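Week 6 Handout: Learning to Hand Things Over in Simulation

Welcome back, everyone, and thank you for the stack of thoughtful reading responses you left me on Monday. I read every one, and a good many of you asked the same thing, so I'm going to let that question steer us today: if we want a robot to take an object out of a person's hand, why do so much of the learning in a simulator, where there is no person?

Let me back up a little. Last week we looked at pick-and-place, where the object sits still and waits for the gripper. A handover is a different animal (and a much more sociable one!). The hand moves, it drifts, it turns over, and the person attached to it has opinions about when to let go. If you train a policy only on objects at rest, it tends to treat the fingers as one more piece of clutter, or worse, as something to grasp. So the method in this week's reading, which I'll call the Beddoe method after the lab exercise we take it from, puts a simulated hand right into the workspace and makes it part of the task from the very beginning.

The recipe goes like this. We start with a recorded hand motion and replay it in the simulator. The arm gets a goal, a penalty for touching skin, and a time limit. Then we vary things: where the hand comes in, how it is turned, which objects share the table, how the room is lit. Each policy is trained on 200 hand motions, and we hold back 50 more that it never meets until testing. Please, please keep those two sets apart in your own projects. I have seen a beautiful success rate of 99 percent melt away once somebody noticed the same motions in both folders.

You'll notice that I keep saying "vary the objects" as though it were a small matter. It takes up more of your time than anything else in the exercise, and I'd encourage you to be generous with it. Mix flat things with round things, bright ones with dull ones, and let the furnishings of the room change as well, so that the policy doesn't lean on one particular wall or floor to find its bearings.

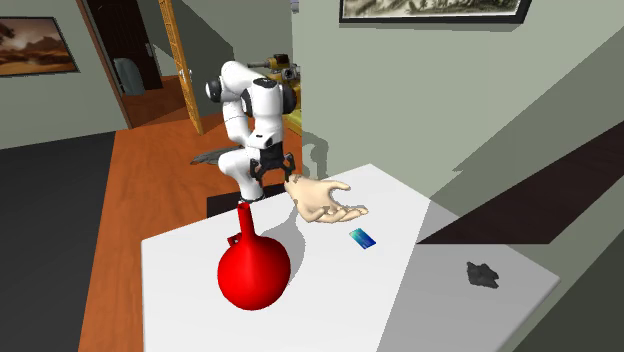
Khadija Benjelloun wrote in her response that she didn't trust any of this, as a replayed hand never reacts to the robot. A real person, she said, would slow down or pull back when the gripper got close, and a policy raised on recordings would have no idea what to do about it.

I think that is a very fair worry, and I don't want to wave it off. A replayed hand is polite in a way that people aren't. There are 2 common answers. The first is to add small random pauses and retreats to the recorded motion, so the arm at least meets some hesitation in training. The second is to model the hand as an agent of its own, with a simple rule for backing away when the gripper comes in too fast. The second is richer but a good deal harder to tune – my own early attempts produced a hand so timid that the arm chased it clear across the table.

Tín Tăng and I compared the first answer with plain replay over the summer, using the Wonex task set. With pauses added, the arm touched the hand less often, but it also took longer to finish, and on the flattest objects it sometimes ran out of time altogether. We don't yet know whether the slower approach is real caution or just indecision. If you'd like a final project topic, that one is sitting there for the taking.

For your lab reports, keep three numbers apart: successful handovers, contacts with the hand, and timeouts. A single success rate hides too much. Report results on the held-out motions only, and say which objects you used. If you change the lighting or the room between training and testing, write that down too, even if you think it made no difference.

Reading for next time: the Skurnholm notes, sections on contact penalties and on reactive hands. You can skim the derivation in the middle, though do stop at the table of failure cases and pick one you'd like to talk through in class. Lab groups stay as they are, except that Wulan Wattimena's group now meets in Padover Hall at 2.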